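Subject: Re: [fightnight-l] Filtholm main event is off, what now?
Date: 2024-12-21

Hi all,

Back from the rink with the kids and catching up on the thread. Quoting the bit I want to answer:

> So the Filtholm headliner has pulled out with a broken hand and the
> promoter says the card goes ahead in January with the co-main bumped
> up to five rounds. I paid for two seats on the floor and a hotel I
> can't cancel. Is anyone else thinking of asking for their money back,
> or am I being a baby about it? Also, do we trust a guy who has never
> been past the third round to suddenly go five?

You're not being a baby! I paid too (cheap seats, up by the rafters where the heat collects) and my first reaction when I saw the news was to say a word my daughter isn't supposed to know yet. That was the fight I was going for. I've watched the two of them circle each other for two years, different weight classes, then the same weight class, then one of them had the knee thing, and now this.

But I slept on it and I'm still going. The undercard is better than people are giving it credit for. The women's flyweight bout would headline most of the shows we get up here, and the heavyweight opener will be terrible in the way I like, two big men who are tired after ninety seconds and keep swinging anyway. I'd pay for that one alone, though maybe not what I did pay.

On the five rounds question, I'm a little worried, yes. He has the hands and he has decent takedown defense, but go back and watch the Horport fight from last winter. By the end of the second he was breathing through his mouth and backing straight up to the fence with his chin in the air. He won that one on the cards because the other guy was even more tired. Five rounds on a few weeks' notice is a big ask when your whole camp was built for three. The flip side is that his opponent has the same problem, and she of the giant spreadsheet (you know who you are, hello) pointed out last week that neither of them has ever been taken down more than twice in a fight. So we could be in for 25 minutes of kickboxing, and I'd be okay with that.

What bugs me more is how the news came out. The hand was apparently hurt in sparring, the camp knew, the promoter knew, and tickets stayed on sale at full price through the whole weekend with his face on the poster. A guy at my gym bought four in that window. I get that they were waiting on a second scan and hoping, but put a line on the ticket page! "Main event subject to medical clearance." It would take five minutes.

Some of the newer folks won't remember Nirport, so let me be the old man for a second. That was the show where three of the top four fights fell apart in fight week and the rest of it took place in front of maybe half the hall. They'd sold 1890 tickets, and they ended up offering everyone a free seat at the next event, which then got moved to a town with no train station. I still have the voucher. It's in a drawer with the Tamura wristband and a mouthguard I should throw out.

Compared to that, Filtholm has been handled fine. There's a replacement main event, the date hasn't moved, and all but one of the bouts they announced are still on the card.

Travel stuff, for whoever is still in. I'm driving down the afternoon of the show and have room for two plus bags, leaving from the lot behind the gym. Parking at the arena is a mess and there are only 300 spaces, so I'm planning to use the park and ride and take the shuttle. Last time the line for the shuttle afterward was longer than the main event, so wear real shoes. If you're giving up your seats, post them here before you put them on a resale site, please. I know of one person on this list who would take a pair on the floor tonight at face value.

And if the card changes again before January I'll probably have a completely different opinion, so don't hold me to any of this.

Oh, and I pulled together a question that has hit my inbox more than once this week, so it's at the very bottom.

Talk soon,
the guy with the voucher

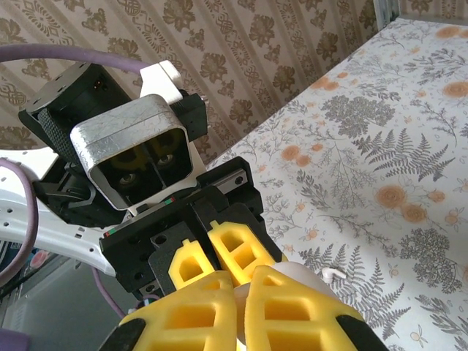 Can I get a refund when only the main event is canceled?

Usually you can't, as most fight tickets are sold for the whole card and the small print says bouts may change. Check the terms on your own ticket and write to the box office anyway, and do it before the show, while they may still be willing to swap or resell your seats.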